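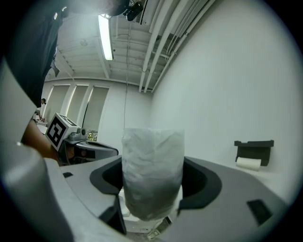 Can a machine take over the bag and bathroom jobs yet?

Home Robots & Gadgets > General chat
Started 26th January

stuston_steve
I say we're closer than people think! A floor robot already does my downstairs, and now I want the next thing – bag changes, bathroom, all of it. A thin plastic bag standing up in an opening looks like nothing, but think what a gripper has to do there. Find the edge, open it, push it down without dragging the whole thing back out. I'd love to see it done well.

Meinir Maddocks
Love this topic! I'd still bet against you on bags, though. I tried 24 times with my little Kneath arm over the holidays and it got a liner over the rim 4 times. The film folds a new way every go, so the arm never meets the same bag twice. Cups and boxes, fine. Bags, no.

cloltilley_kid
4 out of 24 is great for a hobby arm!! What fingers are you using? Mine were smooth and slid right off, then I glued on some bumpy rubber and it was like a different machine.

Meinir Maddocks
Smooth ones. OK, I'm trying the rubber this weekend.

Aled Rowlands
I clean bathrooms for a living, so take this from the mop side. The grip is only part of it. In a small room you've got a toilet, a vacuum, a hose lying in a loop and a cable along the floor, and I step over all that without thinking. A machine on wheels has to plan for every bit of it.

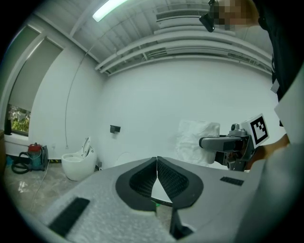

Small bathroom with a wet-dry vacuum, hose on the floor

stuston_steve
Fair, but couldn't you clear the floor first? I pick up socks before my robot runs and it takes me two minutes.

Aled Rowlands
Then I'm working for the robot :) I do 40 bathrooms in a busy week. If I have to tidy each one first, I may as well wipe the seat while I'm bent over.

cloltilley_kid
Has anyone tried the Sevidura kit? I'm saving up for one and hoping to order in February.

Meinir Maddocks
Not yet, but please post when you do! Start with towels, they forgive a lot more than bags.

stuston_steve
Towels first, then bags, then Aled's 40 bathrooms. I'm still in!

Aled Rowlands
Bring it over when it can lift a toilet lid and put it back down. I'll supply the coffee.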